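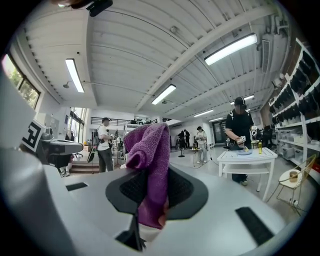 Purple Is for Glass: A Morning of Towel Talk with Ileana Anghel

I own a lot of microfiber towels and I treat them terribly. They go in with the jeans, they come out stiff, and then I complain that my windows are streaky. So when a reader wrote in to tell me I had to talk to Ileana Anghel, who looks after the towels and pretty much everything else washable at the Vunimden workshop, I called her the same day!

She told me to come by in the morning, when the light is good. She was right about the light. It's a big room with tall windows down one side and nothing but green leaves on the other side of the glass, and with the white ceiling and the tube lights on as well you can see every bit of lint on a dark sleeve (I wore a dark sleeve). There's a short set of wooden stairs going up to the raised part, and the mezzanine has a black railing and a whole lot of stuff stored behind it.

"Everybody looks at the mezzanine first," Ileana said. "Please don't write about the mezzanine."

Okay, one sentence and I'm done with it.

We sat down with coffee and a stack of towels between us, and I asked her why purple. I figured there was a rule from somewhere. There sort of is, but it's her rule. Purple is for glass and screens, gray is for benches, and yellow goes on the floor and never comes back up. "I didn't pick purple because it's pretty. I picked it because it was the color we had no other use for. Blue was already gone, the bathroom people took blue before I got here."

The purple ones are the fluffy kind, with a pile you can push your fingers into, and I told her I always thought you needed the flat smooth ones for windows. She made a face. "You need both, if you're fussy. The fluffy one picks things up. Dust, the greasy bit where someone leaned their forehead. Then a flat one to finish. But if you only want to buy one, buy the fluffy one and fold it properly, and change sides more than you think you have to."

Folding properly, it seems, is where I've been going wrong for years. Ileana folds in half, then in half again, so there are eight faces to work through if you open it up and turn it as you go. She showed me with a towel off the stack, very fast, then again slowly when she saw my expression. I used to wad mine up into a ball. "With a ball you are always using the same dirty spot," she said. "You just can't see which one it is."

Then we got into the washing, which took up most of the hour, and I have four pages of notes.

She buys from a supplier called Grosora and has for a long time. The last order was 187 towels, and every one got washed before it was used, because new ones shed. Warm water, not hot. A small amount of plain liquid detergent, much less than the cap says. No fabric softener, and she said this to me three separate times, once while I was putting on my coat. Softener coats the fibers and then the towel pushes water along without soaking it up. I confessed that I'd been using softener on everything I own, and Ileana put down her cup.

"How long?"

I said since college.

"You can save some of them," she said finally. Her fix is a long soak in warm water with half a cup of white vinegar, then a wash with no detergent at all, then a second rinse. If a drop of water still sits on top of the towel after that, it's a floor towel now. I tried it at home the same evening and I'd say half of mine came back, and the other half are under the kitchen sink.

Drying was the part where she and her colleague Silviu Vasiliu don't agree. He wandered over for the coffee and stayed for the argument. Silviu wants everything hung. Ileana uses the dryer on low and takes them out a little early. "He has never had to find room for that many towels on a line," she said. Silviu told me line drying keeps the pile from going flat. She told me shaking them out does the same thing and takes two seconds. I asked which of them had the softer towels and they both pointed at the same stack, so I can't help you there.

What about cotton? I asked because my mother swears by old T-shirts. Ileana likes old T-shirts! She uses them for oil and for anything that might stain, since you can throw them out without feeling bad. The one thing she won't do is wash cotton and microfiber together, because the microfiber grabs all the lint and holds it. "You open the machine and it looks like the purple towel ate the other one."

I wanted to know how she can tell when one is finished. She keeps a notebook (of course she does), and the longest any batch has lasted is 54 washes before she retired it. But mostly she goes by hand. She had me close my eyes and drag a dry fingertip across two of them. The newer one caught on my skin in that slightly creepy way microfiber does, and the older one just slid. So that's the test. If it doesn't grab you, it won't grab dust.

A few other things from my notes that didn't fit anywhere. Cut the tags off, they scratch. Don't iron them, ever. Hang a damp one over something with air on both sides, don't leave it bunched up, or it'll smell by the afternoon. For mirrors she mists the towel and leaves the mirror dry. And she stores the clean ones in a lidded bin, folded edge out, so you can pull one without the pile coming down on you.

I asked last if she has this system at home too, expecting a yes. She laughed pretty hard. "At home I have one drawer. My husband puts things in it. I don't look."

Raluca Mocanu has already emailed to ask about dish towels, and so have a few of you, so I've sent Ileana a list and she says she'll answer when the spring cleaning is over, probably late April. Send me yours before then and I'll add them on.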